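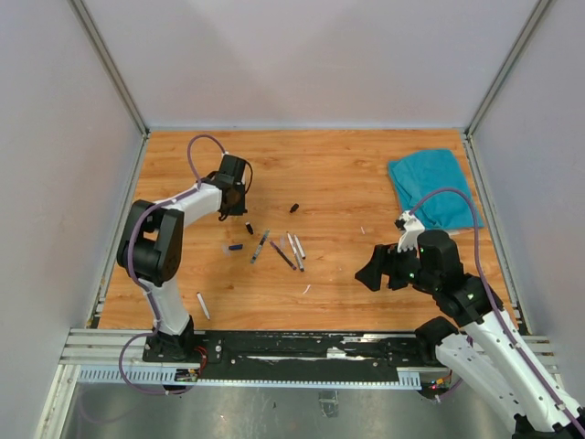 Is a pile of markers and caps a good enough project for a high school robotics club?

It's a great one, and I would put it ahead of almost any competition game I've coached. Matching caps to markers is small, cheap and hard in all the right ways, and a student can tell at a glance whether it's going well.

I've been helping with the after-school club at Arboleda for 6 years now, and for most of that time we did what every club does. We waited for the season's game to be announced, we built a machine to play it, we drove to the regional on a Saturday, and we came home with either a plaque or a box of broken parts. I loved those trips. I still love them! But this year the club split its time, half on the competition robot and half on a two-arm cell we named Moltero, and I've come around to thinking the second half is where the learning happened.

Moltero's job sounds silly when you say it out loud. Pick up a marker with one arm, pick up a cap with the other, bring them together, push. A four-year-old does it without looking. Our students figured it would take them two weeks, and they had a list of fancier things lined up for after that. It's May and they are still on markers, and they are not bored.

Think about what the job asks of you. A marker lying on a table can point in any direction, so the gripper has to turn to meet it. It rolls if you nudge it. A cap is short and light and may be standing up or lying on its side, and those are two completely different grabs. Pinch a cap too close to the open end and you've blocked the hole you need. Two markers side by side look like one fat marker to a program that isn't careful, and going after the first one usually shoves the second somewhere new. Then there's the meeting in the air, where both arms have to agree on where the middle is. If they disagree by the width of a pencil lead, the tip slides past the rim and everything goes on the floor.

Every one of those problems is a real problem. People who build robots for a living fight with the same stuff, only with nicer chairs. I can't say that about most of the game pieces we've chased over the years, which were big foam things designed so a fast robot could scoop them up from across a field. Fun to watch, sure. But a foam ball forgives you, and a marker cap does not.

The other thing I've come to love is how fast you can try again. On the competition robot a single change might mean an hour of wrenching and then a wait for practice time on the field. With markers you run an attempt, it flops, somebody scatters the pieces again and you're off. The students keep a log, and last time I looked it was up to attempt 606. I'd be surprised if our competition robot has made 606 of anything. That log is the best notebook our club has ever produced, and it's mostly failures, each with a line or two on what they think went wrong. "Cap upside down, didn't notice." "Left arm early." "Grabbed tape." One entry just says "why" and I feel that one deeply.

I know the case against this, because parents at Arboleda have made it to me in the parking lot, politely. Competitions have a date on the calendar. They have crowds and T-shirts and judges, and a student can put them on an application. All true, and the deadline in particular is worth a lot; our group is slower on Moltero in the weeks when nothing is due. A few of our members joined for the noise and the crowd, and they'd have quit a club that only had markers in it. That's fair too. I wouldn't take the season away from them.

What I would say back is that the season leaves people out. A drive team is small. With 15 students in the club, a competition day gives a handful of them a job that matters and gives the rest a lot of bleacher. With the markers, everybody gets a turn, including the quiet ones who never fought for the controller. One of our youngest members had the idea of tipping a cap upright against the other gripper before picking it up, and the older students simply used it, no discussion about whose turn it was to have ideas.

There's also the matter of judging your own work. In a match, the scoreboard tells you how you did. With the cell, our students had to decide for themselves what counts as a success. Is a cap sitting crooked a success? What about one that clicks on and then the marker gets dropped? They argued about that for a whole afternoon, and I sat in the corner grinning like a fool, since it was the most scientific conversation I've heard in that room.

The club over at Boneck is trying something similar with their own setup, folding small cloths, and the two groups have started swapping tasks. Next fall we'd like to get Poduvora in as well and hold an open day with no bracket and no finals. Bring whatever your machine is trying to learn, put it on a table, let other people's students poke holes in it. I'd happily drive a van to that.

So if you run a club and you've got an arm or two and a season that's wearing you out, dump a handful of markers on the table, take the caps off, and see what your students do. Buy extra caps, too. Ours keep ending up under the cabinets, and the dried-out markers get promoted to practice pieces.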